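Incidencia 379 — El brazo no termina de recoger los cubos en la cesta
Proyecto: Menix, tareas domésticas
Abierta por: Gerrit Segers
Asignada a: Bok-nam Hong
Estado: abierta

09:40
Hola, Bok-nam. Abro esto porque llevo toda la mañana peleándome con «recoger los juguetes», que sobre el papel era la tarea fácil (¡tres cubos y una cesta, por favor!). He lanzado 15 intentos y en 13 se ha quedado parado antes de cerrar la pinza. No da error, el registro dice «objetivo alcanzado» y tan contento.

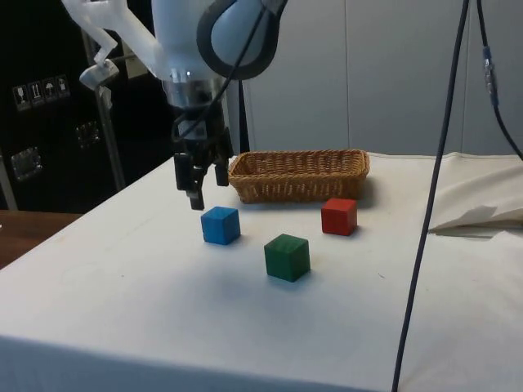

Lo primero que miré fue la calibración, que ya nos la jugó en diciembre con los vasos. La repetí entera y sale bien. También bajé la velocidad y quité la espera entre movimientos — nada, el mismo comportamiento. Mi hijo de cuatro años tarda menos en recoger, y eso que protesta.

10:55
Contesto a lo que me preguntabas por teléfono: sí, he probado con la cesta en el otro lado. Giré el montaje de la tarea y volví a cargar las posiciones.
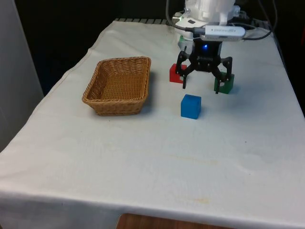

Pinza abierta entre el bloque rojo y el verde, con el azul por delante.

Aquí sospecho de la separación mínima entre objetos. Con los dedos tan abiertos, si los bloques están cerca, el planificador de Vinevar puede dar el agarre por peligroso y quedarse pensando. ¿Tú recuerdas qué margen dejamos? Yo juraría que lo subimos para la demo de Stamwood y nadie lo volvió a bajar.

12:20
Margen devuelto al valor de fábrica. Mejora algo, pero ahora duda en la aproximación. Te dejo también la vista general, por si ves algo raro en la distribución.

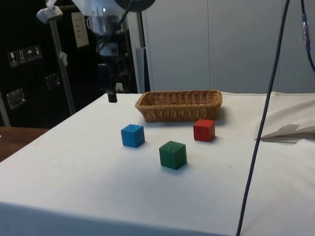
Los tres cubos delante de la cesta; dedos de la pinza al fondo a la izquierda.

Para el informe de Griffiths, que quiere saber si esto ya sirve para una casa: yo diría que todavía no. Ellos piden más de 100 ciclos seguidos sin que intervenga una persona, y hoy no me atrevo a prometerles ni una tarde de salón desordenado. Para un puesto fijo de taller, con las piezas siempre en el mismo sitio, lo veo bastante más cerca — y eso ya me alegra el día.

Pendiente: que me pases la configuración anterior a la demo y repito la tanda después de comer. Dejo la incidencia abierta.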